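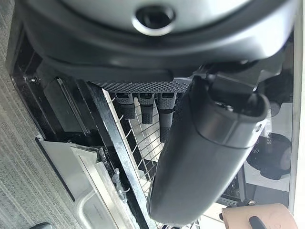
We have had a good, busy stretch at the Clelwood tool library since our February report, and the grant from the Hartley fund has gone a long way (further than we dared hope, really!). Most of the effort went into storage, which members had been asking about for ages. Handles now hang side by side in a row in front of the silver wire mesh, so a person can reach for one without digging through a bin, and the grey carpet has stayed put for now. We spent $1,530 of the money on fittings and have 69 members signed up for the fall.

Still to do: 2 more bays on the Birkau side of the room, which we would love to finish before the cold weather comes, and new labels, once we settle on wording that everyone can read. We will send the receipts along separately, and you are very welcome to stop in and look around any time we are open.

Clelwood Tool Library, Wednesday, September 2, 2020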